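The Long Second Act of Korkor Lamptey

When the television serial Mellstead ended after ten series, most of its principal cast moved directly to other screen work. Korkor Lamptey, who had played the district nurse Adwoa Issahaku since the second episode, accepted a stage contract at a repertory theatre with 930 seats and a leaking scene dock. The decision puzzled her agents at the time. It has since come to be regarded as the point at which a popular performer became an influential one.

Lamptey is now in her third year as associate director of the Pratwood Theatre, where she combines acting with responsibility for new writing. Her production of The Salt Ledger opens there in June, before a short tour. She will also appear in it, taking the supporting part of a widowed shipping clerk. The leading role has been given to an actor in her first professional engagement.

From serial to stage

The character of Nurse Issahaku was conceived as a minor one. The original outline gave her a handful of scenes and a transfer to another county by the end of the first series. The producers extended her contract after seeing early rehearsals, and the writers gradually gave her a household, a brother in debt and a long dispute with the local health board. By the fourth series the dispute had become the main story.

Lamptey has spoken with some reserve about that period. She acknowledges the security it provided and the discipline it demanded, with scenes often rewritten the evening before they were recorded. She is less willing to discuss the public attention. "People were kind to me because they were fond of her," she says. "I tried to remember which of us they were talking to."

Viewers continued to write to the nurse long after the programme had finished. A number of them were in the profession themselves, and Lamptey kept up a correspondence with several for years. She has drawn on those letters in her teaching, always with permission, as examples of how working people describe their own working day. The best of them, she maintains, contain no adjectives at all.
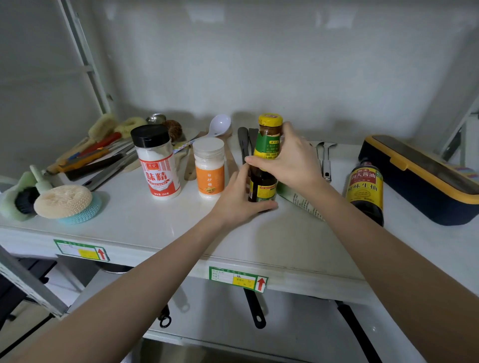
Her first season at Pratwood was not an unqualified success. The opening production, a revival of a domestic comedy, was considered underpowered, and Lamptey herself has described her performance as too small for the room. Fifteen years of close camera work had left her with habits that did not carry beyond the front stalls. She engaged a voice teacher, attended every technical rehearsal whether or not she was called, and asked to be given smaller parts until she could be heard properly from the back of the circle.

The improvement was steady. In her second season she played the mother in Harbour Dues, a part with fewer than fifty lines, and reviewers began to remark on how much of the evening seemed to turn on her silences. A transfer followed, and after it an invitation to direct.

A working partnership

That invitation came from Kerstin Fagerlund, the artistic director at Pratwood, who had arrived in the same year and with a brief to widen the repertoire. Fagerlund trained as a dramaturg and spent the early part of her career reading unsolicited scripts. She had noticed that Lamptey's questions in rehearsal were chiefly about other people's characters.

"An actor who asks why somebody else leaves the room is usually thinking about the whole play," Fagerlund says. "I wanted to find out whether she could do that from the other side of the table."

Lamptey began with a studio production for a company of two. It ran for three weeks and recovered its costs. The play, Jollov, is set in a catering kitchen during the final hours before a wedding and concerns a pair of sisters who disagree about an inheritance. Lamptey cut a quarter of the dialogue before rehearsals began and restored most of it during the second week, an approach she has followed ever since. She regards the exercise as a way of learning what each line is for.

The two women do not always agree. Fagerlund favours a long preparatory period with the text and would happily keep a cast seated for ten days. Lamptey prefers to have actors on their feet by the second morning. Their compromise, which is written into the company's rehearsal schedule, allows four days at the table and a review at the end of the first week. Members of the company report that the review is taken seriously by both parties and that it has twice led to a change of designer.

They also differ on the matter of revivals. Fagerlund would programme one in every season as a service to local audiences, who support the theatre loyally and have firm opinions about what they wish to see. Lamptey considers that a revival should be undertaken only when there is a particular actor who ought to play it. The present season contains one, chosen after a discussion that continued through most of the winter.

Supporting roles

Much of Lamptey's reputation among younger performers rests on her attitude to casting. Since joining the management of the theatre she has not taken a leading part, although several have been offered. She argues that an experienced player in a secondary role steadies a production, and that the leading roles are of more use to those who have their careers in front of them.

The policy has had practical consequences. Seven actors have made their professional debuts in principal parts at Pratwood under her direction. Three have gone on to substantial television work, and one returned last autumn to teach on the summer course. Agents who once regarded the theatre as a place for clients between engagements now send their newest names there first.

She is careful to describe this as a preference. Leading players of her own generation have been engaged at Pratwood where the part required it, and she has defended those appointments firmly when they were questioned. What she resists is the assumption that billing reflects importance. On her instruction, the company's programmes list the cast in order of appearance, with biographies of equal length.
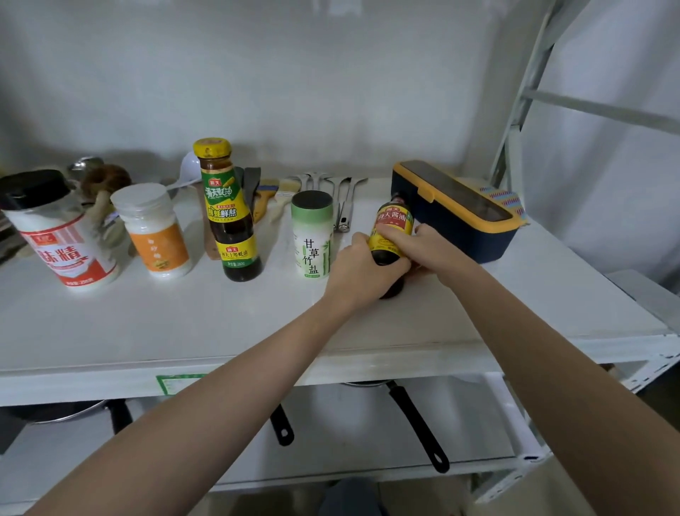 The Salt Ledger

The new production is the most ambitious of Lamptey's career as a director. The play follows three generations of a family employed in the offices of a coastal shipping firm, and requires a cast of twelve, several of whom age by decades in the course of the evening. It was first submitted to the theatre as a radio script. Lamptey read it in draft, asked to meet the author, and spent the better part of a year helping to adapt it for the stage.

The difficulty lay in the middle act, which takes place almost entirely in correspondence. An early version had the letters read aloud by their authors. A later one gave them to a narrator. In the text that has gone into rehearsal, each letter is spoken by the person who receives it, so that the audience hears the words as they are understood by the reader, including the passages that are misread. Fagerlund, who had been doubtful about the act as a whole, considers this the making of the play.

The staging will be plain. There are desks, a counter and a wall of pigeonholes that serves throughout as office, post room and, in the last scene, a columbarium. Costume changes are made in view. The score, for two cellos, will be played live from the side of the stage.

Lamptey's own part, the clerk, appears in five scenes and speaks at length in only one. She has asked another member of the company to watch from the stalls whenever she is on, and to give notes in front of the cast in the same manner as she gives them to everyone else.

Beyond the tour

Lamptey's contract at Pratwood has a further season to run. She has been approached about returning to television, in a limited series adapted from a novel, and has indicated that she would consider it if the filming could be arranged outside the theatre's rehearsal periods. A reunion edition of Mellstead has also been proposed more than once. She has declined on each occasion, on the ground that Nurse Issahaku won her dispute with the health board and should be left to enjoy it.

For the present her attention is on the second act and on a list of scripts for the spring. There are nineteen of them, eleven by writers whose work has not previously been staged. She reads them in the mornings before rehearsal, in the order in which they arrive, and replies to each author herself.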